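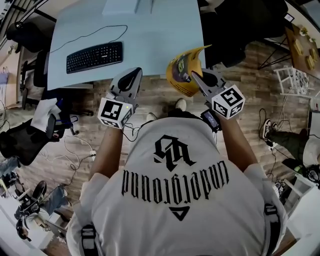
Filed under: Reviews > Kits > Artillery and transport

Huser 1/32 Field Gun with Limber and Crew

May 2022

I have built guns in small scale for many years, and most of them were guns of the Second World War. For the earlier period there was not so much to buy, and when there was something, it was often resin with a high price and a poor instruction sheet. So I was glad when Huser brought out a field gun of the years before 1918, with its limber, in plastic and in 1/32. I ordered it from Butt in April and built it in the evenings. I did not receive it free and I have no connection with the firm.

The box is strong and has a separate lid, which I prefer to the kind that opens at the end. In it are 100 parts in a mid-brown plastic, a small brass sheet with 27 parts, and 3 crew figures in white metal, each in its own bag. There is also a length of black thread for the drag ropes. I replaced the thread immediately. It is too shiny and it has small hairs which stand up as soon as paint touches it. A linen thread from a sewing box is better.

The instruction is a folded sheet with drawings and very little text. I have no problem with this because the drawings are clear, but step six shows the elevating gear from the wrong side. If you follow it exactly, the handwheel comes to the right of the trail and then the seat will not go on. Look at the drawing of step nine before you glue anything in step six. I looked too late and had to cut the wheel off with a razor saw.

The wheels

With a gun of this period the wheels are the first thing the eye goes to, and a bad wheel spoils everything. Huser makes each wheel from two halves, front and back, with the hub as separate pieces. The spokes are thin and the taper is nice. There is a seam on every spoke, of course, and it must be scraped away by hand. I used a curved blade and worked from the hub to the rim. Do not use sandpaper here, it makes flat places. One of my four wheels was slightly warped. I put it in hot water, pressed it under a glass plate for one night, and it was good in the morning.

The iron tyre is moulded together with the rim, and the small joint between wood and iron is only a fine line. I would have liked it a bit deeper. After two coats of paint it was gone on one wheel and I had to cut it again.

The barrel and the breech

The barrel is in two halves, and I cannot understand this decision. A turned barrel would have made the kit more expensive, but a one-piece plastic barrel is possible and other makers do it. The halves fit well, but the seam goes directly along the top, where the sight bracket and the recuperator housing make it very difficult to sand. I filled it with thick primer three times. The muzzle has a small insert with the rifling, and it is the best detail of the whole kit. The breech can be built open or closed. I built it closed, as the figure who should stand behind it is looking away.
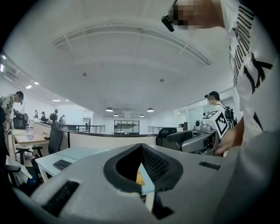
The shield comes as one flat plate, and the brass sheet gives you the brackets, the hinges of the lower flap and the cover of the sight opening. It is thin enough that I did not need to scrape the edges. The rivets are small and even, which I appreciate. My difficulty was with the narrow slots in it, because they are moulded only as shallow grooves and the paint fills them. I opened them with a needle and a new blade until light came through. In the photo the light housing has two narrow slots, and they look simply black, although the surface around them is pale. A groove with dark wash in it never gives this look, it gives a grey line with soft borders. So please take the time and cut them through. It is half an hour of work for the whole shield, and on the finished gun you see the difference from across the room.

The brass parts

I am not a big friend of brass in a kit where plastic would do the same job. In this one most of it has a good purpose. The chains for the brake are flat, however, and a flat chain is not a chain. I took real chain from the spares. The small buckles for the straps on the limber are very fine and I lost two of them on the floor. There are no spare ones on the sheet, and for parts so small there should be.

The limber

The limber was for me the nicer half of the kit. The chest opens at the back, the doors can be shown down, and inside you see the ends of the ammunition carriers. All fits without filler. The pole is straight, which is not always so with a long thin part, and the fittings at the end are separate. No horses are supplied, and none are announced so far as I know. Without a team, the limber can only be shown unhooked and standing behind the gun, or on the other side of the base. I did the second. If you want the complete turnout on the road, you will have to find horses from another firm, and in 1/32 you will mostly find farm animals or cavalry.

Two seats with hand rails are on the top of the chest. The rails are thick. I made new ones from wire and this took one evening.

Figures

The crew are the weak point. The poses are believable: one kneels with a round, one sits at the sight, and the third stands with his arm raised. But the faces are all the same face. The caps are also a question. Two wear the stiff service cap and the third wears something between this and the soft winter cap, without the flaps being clearly up or down. For somebody who collects photographs of a certain battery at a certain date this is annoying, because the head-dress is often the one thing that helps us to date a picture. I changed the third head for one from my box. The puttees, on the other hand, are very well made, with the tapes in the right place under the knee.

White metal needs a good primer. I washed the figures with soap, let them dry for a day and then sprayed them with Clarkby grey, which I use for all metal.

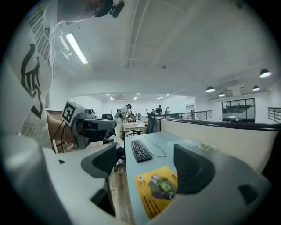

After the primer you will also see the mould lines that you missed before, so keep the small files on the table and do not put them away too early. I found a long one on the back of the kneeling man which went from his collar down to the belt.

Paint and markings

Huser gives colour numbers only for its own paints. There are two schemes on the sheet, a plain green and a plain khaki-brown, and a third one in colour patches which is shown from one side only. I do not believe very much in the third. I have seen one surviving gun with patches, in the small collection at Amance, and the card beside it said that the paint was made new for an anniversary, so it is no proof of anything.

The decals are thin and printed in register. They have a unit sign for the limber doors, two serial numbers and the data plate for the breech. The numbers are generic. If you build the gun of a particular battery you must make your own, or leave the doors plain. I left them plain. On most of the photographs I have at home from the early twenties the doors show nothing that I could read.

For the wood I painted a light sand colour first and then oil paint in brown, wiped off with a soft brush along the grain. Remember that on a gun in service the wheels were usually painted like all the rest. Many modellers show them as bare wood because it looks pretty. I have only let the wood come through at the felloes where the paint would be worn.

What I would change

The barrel in one piece, deeper slots in the shield, a corrected step six, and some spare buckles. A separate sheet with numerals would also be welcome, I would pay for it.

What I like is the general shape, the wheels after cleaning, and the whole limber. I compared the track width and the length of the trail with the drawings in an old handbook, and the trail was correct. The track is a little too wide, one millimetre in the model. I did not correct it.

I would recommend the kit to a person who has made some kits before and owns a good scraping tool. For a beginner the spokes will be tiring. Butt still had it in stock when I wrote this, and the postage was the normal one for a small parcel. The box is deep, so it does not go through a letter box.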